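4.3 Comparing the two grippers on a pen transfer task

This section explains how to compare two parallel grippers, one on each arm, before you decide which finger set you will keep for the Bavolley cell. Please complete section 4.2 (payload and tool center point) for both arms first. If the tool center point is wrong by even a small amount, the comparison will tell you about the calibration and very little about the gripper.

You need a flat table, a paper cup, one marker with a cap and one slim pen. Use a new cup if the old one is soft at the rim.

CAUTION: Keep your hands away from the table while either arm is enabled. The reduced speed mode limits the speed of the arm, but it does not limit the closing force of the fingers.

1. Switch on both arms from the Celen controller and wait until the start-up check is finished. Then move both arms to the Ready pose.

2. Open both grippers to 100 percent. The finger tips should face each other across the table at almost the same height.

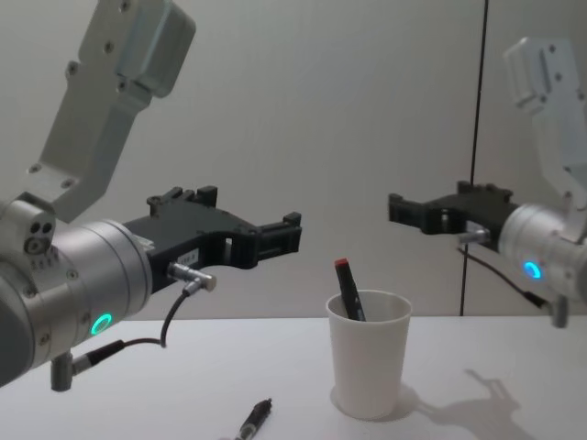 If one gripper stands visibly higher than the other, do not correct it by jogging a single joint. Go back to the Ready pose and load it again from the controller, then check the mounting screws of the gripper. A gripper that was mounted one hole position wrong will pass the start-up check without any warning.

3. Check the cable of each gripper. It needs enough slack for a full turn of the wrist, but it must not touch the table in the lowest pose. Turn the wrist slowly by hand control and watch the connector, not the fingers.

4. Set the same values for both grippers:
Closing speed: 69
Force limit: 4
Hold time before transfer: 1000 ms
Time-out: 3000 ms

Note: Speed and force are controller units. They cannot be compared with values from other makers. Natnael Tefera keeps a conversion table for the older Cocco fingers, ask him for the newest version.

5. Put the marker in the cup with the cap up. Lay the pen on the table within reach of the left arm. Start the program PEN_PICK on the left arm only.

6. When the left gripper has closed on the pen, let it lift and stop at the transfer pose. Do not start the right arm yet.

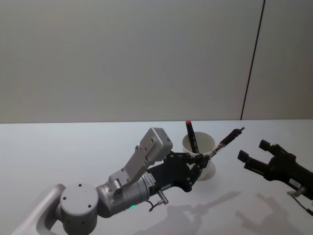 The transfer pose is the point where most differences between finger sets can be observed, so take your time with it. Look first at the angle of the pen. With the tip pointing up and toward the open right gripper, as it does at this pose, the receiving fingers can approach without crossing over the cup. If the pen turns between the fingers during the hold time, write down "rotation" and the direction – do not repeat the pick until you have written it. A small gap between the pen tip and the right fingers is correct at this stage.

7. Start PEN_RECEIVE on the right arm. The left gripper opens only after the right one reports contact. If no contact is reported before the time-out, both arms stop and the left one keeps the pen.

8. Repeat steps 5 to 7 with the roles of the arms exchanged. Use the same pen.

9. Open the wrist camera view and look at the other gripper past the fingers of your own. You should be able to see the cup and both finger tips of the opposite gripper with its jaws open. If the near fingers hide too much, change the camera bracket and not the pose.
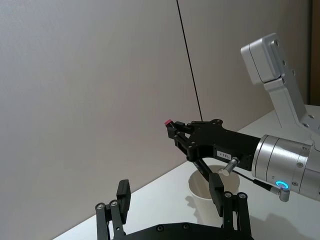
10. Save the log under the name of the finger set and send it to Ilaria Bortolotti. Logs without the force value in the header will be sent back.

Note: In June the default force limit was changed. Logs recorded before this change should not be put in the same table as new ones.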